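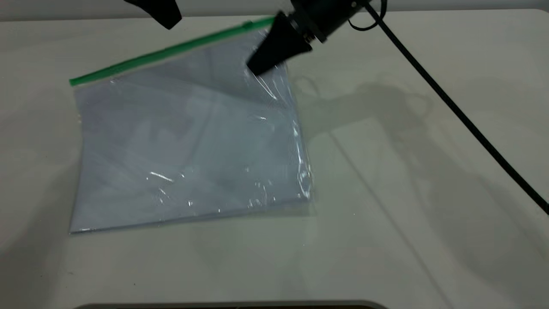
Closing a bag is harder than opening one, Rochelle Quintanilla told the first group through the door on Monday, and anyone who came to see arms throwing boxes around was going to be disappointed. The open day at the Hosadora packaging lab in Bovport was given over almost entirely to soft film: zipper-seal bags, liners and sleeves, handled by robot arms on plain white tables.

Search this site Enter keyword Go

The lab opened its main hall to visitors from 9 a.m. to mid-afternoon. Attendance was 278, according to the sign-in sheets, against a planned limit of 400. Most visitors came from food packing, medical supply and contract assembly firms in the region, with a smaller number of students from the technical college.

The main demonstration used clear bags with a green zipper strip. A bag is laid flat on the table, and the arm brings a tapered black tip down onto the film close to the strip. The task sequence has four stages: locate the strip, hold the film, line up the two halves of the track, and run pressure along the track from one end to the other. Each stage can be run separately, and the staff did so for most of the day so that visitors could ask questions between steps.

Clear film is a poor subject for machine vision. The table shows through it, wrinkles throw bright reflections, and the edge of the bag can be hard to tell from a crease in the middle of it. The lab's software does not try to model the whole bag. It looks for the colored strip first, estimates its angle on the table, and plans the first contact point from that line. Bags with a clear or white strip are handled by a separate routine, which was not shown.

Contact is the second problem. When a tip presses on thin film, folds spread out from the point of contact and the strip can shift with them. The controller therefore takes a new estimate of the strip position after every touch. Staff put the added delay at around 2 seconds per bag in the current version, most of it spent waiting for the film to settle. Faster motion is possible, they said, but the number of partly closed zippers goes up.

Clive Entwistle gave the technical talk at 11 a.m. and again after lunch. He spent much of it on force limits. Too little pressure and the track does not engage; too much and the film stretches or slides across the table. The lab sets an upper limit for each film thickness and stops the motion when the limit is reached, even if the bag is still open. A stopped bag is flagged and goes to a person at the end of the line.

Entwistle also described the training set behind the strip finder. It was collected on 64 bag types, in several sizes and at different angles on the table, under both overhead and side lighting. Heavily printed bags are not included. Asked whether the same method would work on a full bag, he said the tests so far had used empty and lightly filled bags only – anything with a bulge near the zipper changes the problem, and the lab has no results it is ready to share.

Two equipment suppliers had tables along the side wall. Givetti showed interchangeable tips and mounts for small arms, and had a bench set up where visitors could change a tip by hand and check the alignment afterward. Pavlović brought a compact conveyor with a stop gate, intended to feed flat bags one at a time. The conveyor was not connected to the demonstration cell. Quintanilla said linking the two is planned for the next phase, once the spacing between bags can be held steady.

Questions from the floor were mostly about cost, floor space and changeover. The lab did not give a price. It did say that a cell of the type shown needs one table, one arm and a fixed overhead light, and that switching to a new bag size takes a short calibration run with sample bags from the customer. Several packers asked about damp or dusty film. Dust has been tested and mainly affects the vision step, while damp film tends to stick to the table and has not been studied in detail.

Cable routing came up as well. One visitor asked if loose cable runs near the tip were a risk in production use. Entwistle replied that the lab leaves cables exposed for quick tool changes, and that a packaged version would carry them along the arm.

The lab will hold a second session in November for companies that want to bring their own bags. Samples should be flat, unused and unprinted where possible, and must reach the Bovport office a week ahead. Places are limited by table time, and each company will be given one slot. The slides from both talks are available from the front desk on request.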